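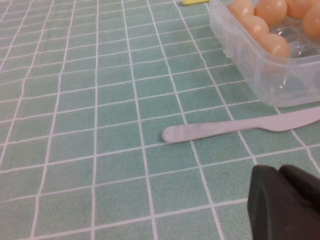

Attachment 1 – Egg holder with open cups, green grid surface.

Print this page | E-mail this page

Hekdale Kitchen Services – Support Ticket 156
Opened: January 9, 2020
Item: Clear egg holder, supplied by Zwane
Status: Pending

Issue reported: The Mironau pantry reports that eggs sit unevenly in the holder and that the lid will not close over them. The same complaint was recorded in August under Ticket 31.

Step 1. The lid was removed and set aside. Cup spacing was compared with the Grukine size chart. No fault found.

Step 2. The pantry was asked to keep a bowl beside the holder and to move eggs one at a time – never by tipping the holder. 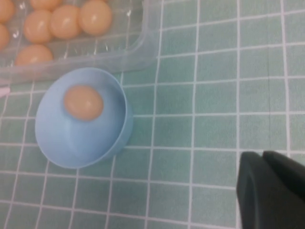
Attachment 2 – Clear tray with eggs; one egg in the light blue bowl.

Step 3. Lid fit to be checked again with large eggs only. A replacement lid has been requested from Zwane. Please allow four working days.

Print | E-mail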